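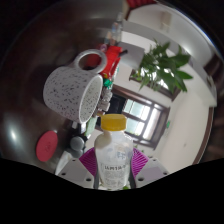
We use cookies to remember your settings and to count visits. By continuing to use this site you accept our cookie policy. Accept / Manage

Can a machine clear and reset a meeting table yet?

Asked by Yaryna Kostiuk, 1 May 2026

I look after the shared rooms in a small office building. The job that eats my time is the long table at the end of the day. Bottles, mugs, coasters, packets, papers and whatever people forgot. I don't need floors done, we have a machine for that and it works fine.

A salesman from Jitton told my manager that a table robot could take this over. He quoted 299 a month for one arm on a cart. Before I sit through the demo I would like to hear from people who have tried one. Can it pick up a bottle and put it where it belongs? Can it tell trash from something a person wants to keep?

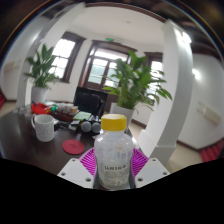

Yellow-capped bottle in the gripper, with the mug and coaster to the left.

Answers

Answer from Taras Harasym (marked helpful)

Picking up a bottle, yes. Clearing a table, partly.

A plastic bottle with a screw cap is about as easy as it gets. It stands up, it is narrow enough for two fingers, and ribbed pads hold it well. We had a Tritar arm on trial in April at the print shop where I work. It made 227 bottle pickups and dropped 3. Most of the drops were bottles that were nearly empty and got squeezed too hard.

Where it went wrong:

Mugs on their side. Upright it took them by the rim or the handle. Tipped over, it nudged them along the table until somebody stepped in.

Flat things. A coaster on a glossy table is hard to get a finger under. Ours pushed coasters to the edge and tried to catch them there. Loose paper was worse.

Shiny tabletops in general. Late in the day, with the light coming in low, it reached for reflections. Closing the blinds helped.

Deciding what is trash. It could be told "bottles go in the bin," and then it binned full ones too. Glasses, booklets and papers we had to tell it to leave alone, so a person still did the last pass.

It was slow. I can clear our table in a few minutes and the arm needed most of an hour. If the room is free all night you may not care.

Ask Jitton to run the demo on your table at the end of a normal day, and don't tidy up first. 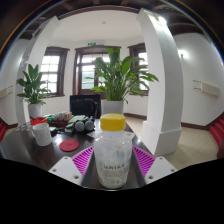

Answer from Oldtimer_Dov

no. get a tray and a cart. my sister's office bought one of the Dovhaniuk units and it sits in a closet

Answer from benchside

It depends on what you count as done. If you want every item back in its own spot, wait. If you want the bottles gone and the rest left alone, some of them can do that now.

Check whether the monthly price includes setup. With Jerari it was separate, and any time we moved the table we had to pay for a new visit. Also ask who is on the hook if it knocks a drink into a laptop. Ours had a page about that in the contract and it was all on us.

Comments (4)

Yaryna Kostiuk: Thank you all. I asked for the demo to be on our table and they said they would get back to me.

pmill: Did the Tritar ever put caps back on? Half of ours get left open.

Taras Harasym: No. We didn't try it with open bottles, the trial rules said caps on.

kettle_99: floor machine took years to get good too, I'd wait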